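News > Technology > Robotics > Research in brief

Search this site Enter keyword Go

Robot learns to tidy a table, but read the small print

15th February

A research group at Halás says it has found a way to teach a robot arm household jobs from far fewer demonstrations than usual. Its method, called Rarkano, was given 300 short recordings of a person steering the arm by hand. The group claims the arm then finished 70 per cent of its test runs without help.

That sounds good until you ask what a test run was. The arm had to pick a named item off a table and put it in a tray. The tray was always the same tray. The items were the sort of thing that collects in any kitchen, and the paper has little to say about how they were chosen.
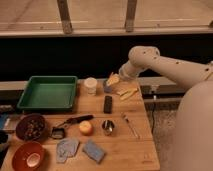
The arm at work over the test table, with the green tray at the back left.

The idea behind Rarkano is simple enough. Most systems of this kind copy a whole movement from start to finish. Rarkano cuts each recording into 2 parts, the reach and the release, and learns them separately. A new object should then need only a new reach. The authors say this is where the saving comes from, and they may be right -- but they compared it with just one older method, their own, from a project called Irnau.

Soft things are the harder test. An apple stays the shape it was when you grabbed it. Cloth and thin strips don't, and the results for these are folded into the overall score, so a reader can't tell whether the arm coped well or was carried by the easy items.
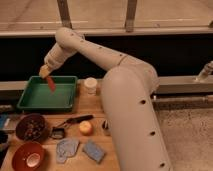 There is also the matter of what counts as a success. An item resting half on the rim of the tray was scored as delivered. So was one dropped from a height, provided it landed inside. Most people clearing up after tea would want better than that, particularly with eggs.

Prargate, which paid for part of the work, is already talking about "home-ready" arms. The paper itself makes no such claim. Its authors ask for trials on a second table, in a different room, and those have yet to be done.

Comments (3)

mossyback
70 per cent is what I get from my teenager, and he came with no recordings at all.

T_Wexcombe
Bit harsh. Comparing with your own earlier system is normal for a first paper. Agree they should split out the cloth results though.

gantry2
Does it say how long each run took? I looked and couldn't find it.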